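Unit 6. Automation in the tableware return line: task change and staffing
Course handout, Work Systems II
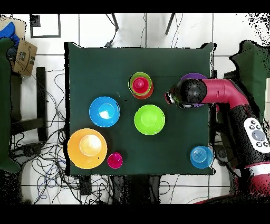
Sarita Mittal objects to the usual heading for this unit, "labor saved." Her comment on the draft was that the hours at Neltholm were moved to other tasks, and that a handout which starts from savings will have students looking for them in the wrong column. The heading has been changed. Her second point, that the operators' own logs should be read before the management summary, is taken up in 6.3.

6.1 The task before automation

Neltholm is a canteen supplier with one return line. Plates, bowls and cups come back mixed. Under the manual method an operator sorted by type, nested the cups, stacked the plates and set aside damaged pieces. Sorting and inspection were a single motion: the piece was in the hand anyway, and a crack was felt before it was seen. The work standard listed only the sorting.

6.2 Division of the task

The Wirnix cell takes over picking and placing. What remains for the operator:
- clearing pieces the arm has skipped
- inspection, now a separate step at the end of the line
- changing the placement layout when the mix of tableware changes
- restarting after a stop

Nested cups are a known source of skips. Where one rim sits inside another, the system has to decide whether it is dealing with one object or several. Thin translucent plastic raises a similar problem, as do glossy surfaces under overhead light. A plate lying past the table edge can be tipped by a grasp from the wrong side.

6.3 Reading the logs

The August log contains 1,261 operator interventions. Of these, 37 were full stops. The remainder were short, and most do not appear in the management summary, which records stops only. An operator who is called to the cell at irregular intervals cannot be scheduled for a second task as if the time between calls were free. Rees treats this as fragmented attention and proposes logging the gap between calls along with the duration of each one.

6.4 Skill and grading

Before the change all operators were on one pay grade. Neltholm now has two: line and cell. Cell operators received 40 hours of training, line operators none. Inspection stayed with the lower grade although it had become the more demanding part of the job. Compare the Stirkberg agreement (reader, p. 27), where staff rotate between both posts.

For the seminar: redraw the task chart for 6.1 with inspection entered as a task of its own, then mark which steps change hands in 6.2. Bring the chart on paper.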